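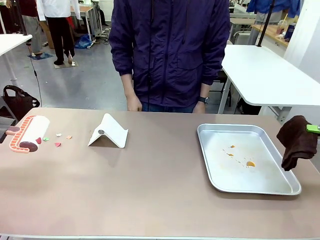
Mared Morris
March 7, 2026

Search posts Search Clear

1/ Right, I've been threatening to do this for ages. A thread about sorting out the games cupboard at our club in Erkdale, and everything I learnt about second-hand board games on the way. Get a brew, it's a long one!

2/ Some background. We meet in the upstairs room at the Nedell, which has good big tables and terrible radiators. The cupboard came with the room. Games had been going into it since well before I joined and I don't think one had ever come out for good.

3/ Last August I opened it looking for a spare die and a tower of boxes came down on my foot. So I said, out loud, in front of witnesses, that I would sort it. Lesson one is don't say things out loud.

4/ Before anything else, we put every box on the tables and opened it. Every single one. I'd have skipped the ones that looked sealed, but Kamala Rajan insisted and she was right – one "brand new" word game had a full set of dominoes in it and no letters at all.

5/ If you do this at home, have a tray for strays. Loose pawns, lone cards, that little plastic thing that could belong to anything. Don't try to match them as you go, you'll lose the whole afternoon. Tray first, matching later, with biscuits.

6/ We ended the day with 693 stray pieces. I know because Hnat Kravchuk bet me it would be under 500 and we had to settle it. He bought the chips.

7/ Matching them up was honestly the best bit of the whole thing. You start to recognise things! Older wooden pawns have a slightly different waist from newer ones. Red plastic fades to a sort of tinned salmon, blue hardly changes. I can now date a counter by its pinkness and I'm insufferable about it.

8/ Missing pieces: don't bin the game yet. Lots of publishers will send a replacement part if you ask nicely, and the ones that won't will often let you download the rules at least. I wrote a stack of emails and got a lovely parcel back with a hand-drawn smiley on it.

9/ For games too old for that, charity shops. Buy the battered copy for a pound and use it for spares. My rule is one good game out of two bad ones, and never three, or you end up with a second cupboard.

10/ Cards! Oh, cards. If they're sticky, a barely damp cloth, one card at a time, dried straight away. Test on the rules card first. If they smell musty, stand them in an open tub next to a bowl of bicarb for a week. Not in it. I did it in it. There was bicarb in my cardigan for days.

11/ Boxes next. Split corners are the thing that kills most games, as everything leaks out from there. We used bookbinding tape on the inside of the lid, where it doesn't show, and PVA with a clothes peg for torn edges. Elastic bands are banned. They crush the sides and then perish all over the lid.

12/ Little bags for pieces, with a slip of paper inside saying what should be there. Inside, not stuck on, because labels fall off. If you only take one tip from this thread please make it that one.

13/ Now storage, which is where the arguments started. Flat or upright? Flat stacks squash the bottom box. Upright means everything slides to one end unless it's bagged. Ours are bagged, so upright, and you can read all the spines. I will hear no more on it.

14/ (Jagadeesh Kotian is typing a reply to that as we speak. Hello Jagadeesh.)

15/ What we kept: 100 games on the nose, which I swear wasn't planned. What went: doubles, anything with a dead electronic bit, and a quiz from before half the countries in it changed their names.

16/ Although I did take the quiz home. It's brilliant. One question asks how long it takes to send a telegram.

17/ Best find was a railway game called Umance, in a plain brown box with the rules typed on thin paper. None of us had heard of it. You lay track, you borrow money, you go bust, you're back on the board next turn as a different company. We've played it five times now and I've been bankrupt in all of them.

18/ If you know anything about Umance please shout! There's no publisher on the box, only "Mathew" in biro under the lid, and I can't tell if that's a designer or a child who owned it. The map looks made up, though Meenakshi Iyengar thinks the coast is a bit like Pembrokeshire upside down.

19/ Since the sort-out we've had more new people stay past their first visit. I can't prove it's the cupboard. But it does help to be able to say "pick anything" and know that the thing they pick has all its bits.

20/ For new players I now pull out something that takes over 12 minutes to play but not much more, with rules you can explain while shuffling. Long games can wait till they've had a cup of tea and know where the loo is.

21/ Quick kit list for anyone tempted: bookbinding tape, PVA, pegs, resealable bags in two sizes, a soft pencil, a tray with a lip, microfibre cloths. Whole lot cost less than a new game.

22/ And check the box every time you pack away. One person reads the slip, one person drops the pieces in. It takes a minute and it has saved us from the floorboards at the Nedell, which I'm fairly sure eat dice.

23/ Next job is the jigsaws. There's a whole shelf of them and I've only looked in one so far. It had two skies.

Recent posts
Umance: first go at copying out the rules
Can you wash a felt playing mat? (yes, gently)
Swap afternoon at the Nedell, what to bring
Dice towers made from cereal boxes
Games for two when the others are late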